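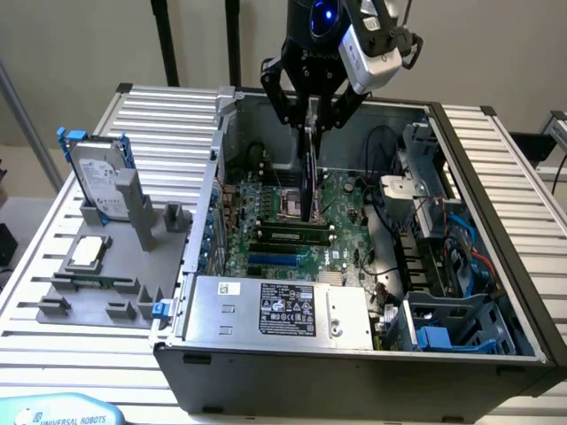
*Desktop rework cell: gripper over an open tower, spare parts in the fixture tray at left.*

# Review: Lerura Bench Pack for desktop rework

**Version tested:** 2.14, two-finger configuration
**Task:** part removal and replacement in used desktop towers
**Verdict:** usable for memory and CPUs, marginal for drives, not usable for cables

Lerura sells the Bench Pack as a software and fixture bundle for shops that already own an arm and a gripper. You get the skill library, a vision module that works with a wrist camera, print files for the parts tray, and a license for one cell. The arm, the gripper and the table are your problem. We ran ours on a Universal Robots arm bolted to a slotted aluminum table, with the tower on its side and the cover off.

The question for a small refurbishing shop is narrow. Can it do the boring middle of the job while a technician does the ends? Over the trial we put 372 operations through it, all on the same family of towers.

## Setup

Two days from unboxing to first successful pick. Most of that went to the tray. The print files assume a table slot pitch that ours doesn't have, and the locating blocks had to be redrawn. The recessed CPU holder printed correctly the first time. The memory slot came out tight and needed sanding.

Camera calibration is a guided routine and takes 14 minutes. It has to be repeated whenever the wrist bracket is touched, and the software does not warn you if you forget. We lost an afternoon to this.

## Results by part

| Operation | Attempts | Completed unassisted |
|---|---|---|
| Memory, remove and reseat | 200 | 181 |
| CPU, place in open socket | 74 | 66 |
| 3.5-inch drive, insert with rails | 58 | 31 |
| SATA cable, disconnect | 40 | 3 |

**Memory.** The best part of the package. The gripper approaches vertically, finds the notch, and presses one end and then the other. Force limits are sensible out of the box. Failures were nearly all latches that had not been fully opened by the technician beforehand. The arm does not open latches.

**CPU.** Good, with a condition: the retention frame must already be up. Orientation is read from the corner mark, and a dirty heat spreader will defeat it. No bent pins in our run, but eight placements were abandoned with a "pose uncertain" message and the part went back to the tray, which I count as correct behavior.

**Drives.** Rail tabs flex. The skill treats the drive and its rails as one rigid block, so any sideways load at the cage entrance ends in a protective stop. Clearing the stop takes longer than inserting the drive by hand.

**Cables.** Listed as "preview" on the box and should have been left off it. Loose cables in a used tower never sit the same way from one machine to the next. The planner either refuses the approach or takes the connector at an angle. We tie cables back by hand before every run now, and that time has to be charged against whatever the arm saves.

## Speed

A memory swap takes the arm 52 seconds. A technician does it in under 15. The case for the machine is that it can be left alone with a queue, and with one open tower per load there is no queue. Someone has to remove the cover, tie back the cables, open the latches, load the case and take it away again. Lerura's planned two-station mode, due in December, would help with the loading. It does nothing for the latches.

## Compared with Tromen

We had the Tromen kit on the same table last year. Its drive insertion is better, thanks to a compliant finger pad, and its memory skill is worse. The Tromen tray is machined and fits. It also costs almost twice as much, and its license is tied to one arm serial number.

## Recommendation

Buy it if you process long runs of a single tower model and memory is most of the work. For mixed stock, keep the screwdriver and wait for a release that handles latches. Our cell stays in service for memory only, and the drive skill is switched off.

*19 May 2026*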